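Call for Short Fiction: Griritz Reading Series

Griritz is a small online magazine for short stories. We are now looking for writers for our spring issue, and also for two people who want to help us read the submissions.

We like stories about ordinary days in which something small goes wrong. The theme is "The Second Key". You can understand it as you wish – a crime story, a love story or a ghost story are all welcome. Please send only work that was not published before, also not on a personal blog.
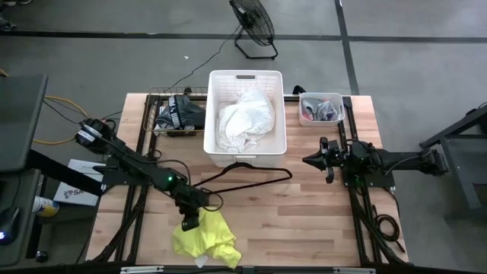 The yellow garment on the table.

Length is up to 12 pages, double spaced. Each writer may send one story. We will choose five stories, and every chosen writer receives 50 euros and one evening of editing with Nuala Horgan.

Readers work from home and need about 5 hours in a week. It is unpaid, but your name will stand in the issue. You should enjoy reading slowly and be able to write a short, polite comment to the author. Experience is not necessary.
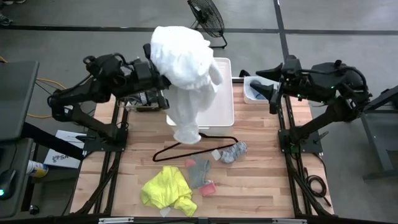
White garment over the bin, dark blue one in the smaller bin.

Stories and reader letters go to Pentti Saarinen through the form on our contact page. Please write "Story" or "Reader" in the subject line. We close the form at the end of March and answer everybody, also when the answer is no.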